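Suction pick fails when two blocks are nearly touching
Posted in: Student Projects > Arms and Manipulators
Tags: pick and place, vision, calibration, school club

ballau_team2

We are a senior secondary club working on the sorting task for the Mondby challenge. The arm has to pick coloured blocks off a flat board and drop each one in the bin for its colour. The arm and controller are on loan to the school until May, so we can't modify the wrist or flash the firmware. We can change the tool, the vision code and the motion program.

With the blocks well spread out the program is reliable. When two blocks of the same colour sit close together it falls apart. The colour mask returns one blob, the centroid lands in the gap, and the tool goes down between the two. In a run of 20 trials with close pairs we got 8 clean picks. With separated blocks we don't see this fault at all.

The layout we keep testing has two blue triangular prisms almost in contact, a yellow-orange heart against a hexagonal prism of the same colour, and the red cylinder, green cylinder and green star out on their own. 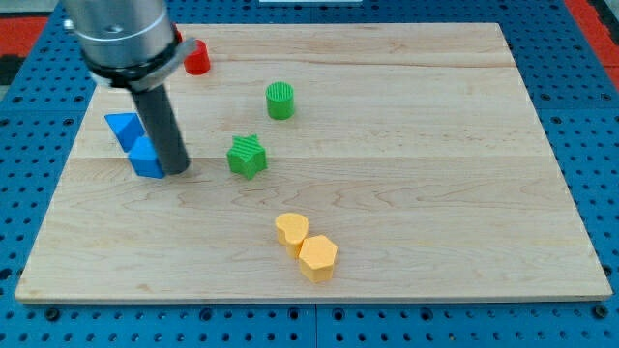 Şimşekoğlu reckoned the segmentation was fine and we should be looking at the approach height first, as a tool that travels too low will nudge a neighbour before the pick even starts. We raised the travel height to 120 mm above the board and the result for the close pairs didn't change. So I am fairly sure it is the blob problem, but I would like a second view before we rewrite the vision code.

Things already tried:
Tighter hue range. No effect, both blocks are the same colour.
Erosion on the mask. Splits the triangles some of the time. Never splits the heart and the hexagon.
Lower exposure. Made the shadows worse and we lost part of the star.

Is there a standard way of doing this that doesn't need a trained model? We have a laptop with no graphics card. Scoring is on a Saturday and the cycle limit is 65 seconds for the full board.

grerkier

Your erosion result is what I would expect. Triangles that meet near a corner have a thin neck between them, so a few passes will cut it. A hexagon side resting on the heart gives you a wide neck, and by the time you have eroded through it there is not much block left.

Use a distance transform on the mask and then watershed from the peaks. It runs on any laptop. Outline:

1. Threshold by colour as you do now, fill holes, no erosion.
2. Distance transform on each blob.
3. Keep local maxima above a fixed fraction of the blob's peak value. Start at 0.6 and tune it.
4. Each maximum is a marker. Run watershed.
5. Pick at the marker position, not at the centroid of the region.

Step 5 matters more than people expect. The maximum is the point furthest from any edge, so it is the safest place for a round cup. On a heart or a star the centroid is usually acceptable, but on a badly split region it can sit right on the boundary.

Two cautions. The heart may give you two maxima, one per lobe, so merge any markers closer together than half a block width. Also check what your camera sees of the triangles. If a sloped face is pointing up at the lens, the highest point in the distance map can land on the slope and the cup won't seal. For those, store an offset per shape and rotate it by the measured angle.

workshop_b

Had the same trouble last season. We just picked the isolated blocks first, then used the side of the tool to push the pairs apart, took another image and carried on. Ugly but it scored. Check your rules though, some events count a push as a fault.

ballau_team2

Watershed is in and it separates the heart and hexagon with the fraction at 0.55. Marker merging was needed, as you said. The triangles split correctly but the offset is still wrong for one orientation, probably a sign error in our rotation. The rules are silent on pushing, so I have emailed the organisers and will leave that option alone until they reply.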